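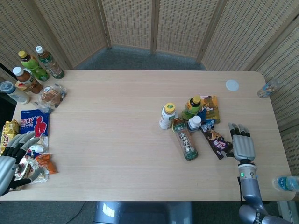 Bottled drinks, plus snacks, on the table.

Home Explore Notifications Lists Profile

Jayson Pascual
20/07/2026

Thread on reading the sugar line of a bottled drink label, because the same three mistakes keep turning up in my replies. US labels only. Other countries print per 100 ml and the arithmetic is different.

1/ Start with serving size, then servings per container. Every other number on the panel depends on these two. If the bottle says 2 servings and 23 g of sugar per serving, the bottle holds 46 g. Larger bottles often carry a second column for the whole container. Use that column if you plan to finish it.

2/ Total sugars and added sugars are nested. Added is a part of total. Do not sum them. A panel reading "Total Sugars 23g, Includes 12g Added Sugars" describes 23 g, with 11 g coming from juice, milk or whatever else was in there to begin with.

3/ Plain brewed tea has close to no sugar. In a sweetened bottled tea with no juice or milk, total and added will usually be the same number. If they differ by a gram, look for fruit puree or juice in the ingredients before you suspect the label.

4/ Percent Daily Value for added sugars is figured against 50 g. So 12 g is 24%. There is no Daily Value for total sugars, and the blank in that column is correct. I get a message about this "misprint" every month or so.

5/ Rounding. Below 0.5 g per serving can be declared as 0 g. Otherwise it goes to the nearest gram. With a small serving and a lot of servings the hidden amount adds up, but for a single bottle it is noise – ignore it.

6/ "Unsweetened," "no added sugar" and "sugar free" are three separate claims. Juice with no added sugar can have more total sugar than a soda of the same volume. "Lightly sweetened" has no fixed number behind it, so go back to the panel.

7/ Teaspoons: divide grams by 4.2. Most people divide by 4, fine for a shopping trip. 46 g is 11 teaspoons either way once you round sensibly.

8/ Comparing two bottles of different size: divide total grams by fluid ounces. My own cutoff for something I drink daily is 1 g per ounce. It has no medical standing, I picked it because I can do it in my head in the aisle.

9/ Zero-calorie sweeteners do not appear on the sugar line. They are in the ingredient list, usually near the end because so little is needed. Erythritol is a sugar alcohol and is counted under total carbohydrate, so a drink can show several grams of carbs with 0 g sugar and still be labeled properly.

10/ Imtiaz Bepari asked whether ingredient order gives you the amount. Only the order by weight. If sugar is second after water you know it outweighs everything below it and nothing more. Splitting it into cane sugar, corn syrup and honey pushes each one down the list, and the added sugars line catches all of them.

11/ My spreadsheet has 3,599 rows now, one per label, typed by hand. Columns are volume, servings, total, added, sweeteners, price. Roughly 6 percent still have no price. I'll post the file once the duplicate entries are out – same product, new bottle shape, slightly different volume.

12/ Caffeine next, probably in November. It isn't a required line on the panel, so the data is much worse.

Contact | © Jayson Pascual | Back to top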